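Progress report to the Billisora Fund
Project: Shared good practice for home-assistance robots, simulation strand
Prepared by Anayeli Cisneros, Wunness
August 28, 2024

Dear Gudrun,

Thank you again for the patience you showed us in the spring, and for the long phone call that followed it. I promised you a fuller account of where the practice guide stands, and I'm happy to say there is a good deal to tell (more than fits comfortably in a letter, so please forgive the length).

When we started in January, the guide was a pile of notes from three teams who had each been doing things their own way. Wunness had rules for how close a gripper may come to furniture, Doltlow had rules for how a simulated run is recorded, and the people at Oltmanns had a very good habit of writing down every change to a room model, which the rest of us had to learn. The draft now has 15 rules that all three teams have signed, and 2 more that we are still arguing over in a friendly way.

Most of the work since then has gone into trying the rules out in simulated rooms. Silvan Aebischer has been running these and has got through 600 runs under the draft wording. Each one is saved with the wrist view, the settings and the name of whoever started it, so that a colleague at another site can open it and see what we saw. 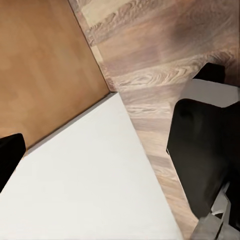

Simulated room, wrist view: gripper finger at right, tan panel and white surface at left, wood grain behind.

Rule 4, on clearance, is the one that changed most. The first version gave a single distance to every surface, and it was far too blunt. A flat panel and a narrow inside corner are very different things to work beside, and our operators were either ignoring the rule or stopping the arm every few moments to satisfy it. Timo Rathjen rewrote it so that the operator names the nearest surface before a run begins and picks the clearance from a short table. Corners get the larger value and open faces the smaller one. It reads a little fussy on paper, I'll admit, but people took to it quickly and I've had only kind words about it from Doltlow.

Rule 7 is about what the wrist view must show. We ask that both fingers can be seen before the arm moves down toward a floor or a low piece of furniture. If only one is in view, the operator turns the wrist or backs off and looks again. Silvan and Timo went back and forth on whether to allow exceptions in tight spots, and the wording we settled on lets a run continue with one finger visible as long as the arm is standing still or moving away. I think that's sensible, and it saves a lot of restarting.

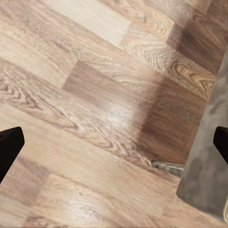 Furniture legs have a rule of their own now, number 11, and I'm rather proud of it. Chairs and sofas are usually modeled as one soft block, and the legs get forgotten in the safety zone even when they are drawn in the room. The rule says that anything sticking out under a seat belongs to the seat for clearance purposes, and that the zone has to be redrawn if the furniture is moved. Oltmanns has already gone back through 25 of its older room models to bring them into line, which was generous of them and took most of a month.

We are behind on one thing, and I would sooner you heard it from me. The section on glare and shading is still only a page. We know that a bright patch on a glossy floor can mislead a vision system, and so can a dark area beside furniture, but the teams don't yet agree on how to test for it in a way that another site could repeat. Jerome Sarmiento is drafting a procedure with fixed light settings for each room, and we'd like to try it at all three sites before it goes into the guide.

Spending is in line with the plan, apart from travel, which came in lower because the Doltlow meeting was held by video. With your agreement we would like to move what's left there to Jerome's hours for the lighting tests. The form is attached and needs only your signature on the second page.

The full draft goes to the three teams for comment next, and I'll send you a copy at the same time. Please mark it up as freely as you did the last one. Your questions about Rule 4 were the reason we looked at it again!

With warm regards from all of us,
Anayeli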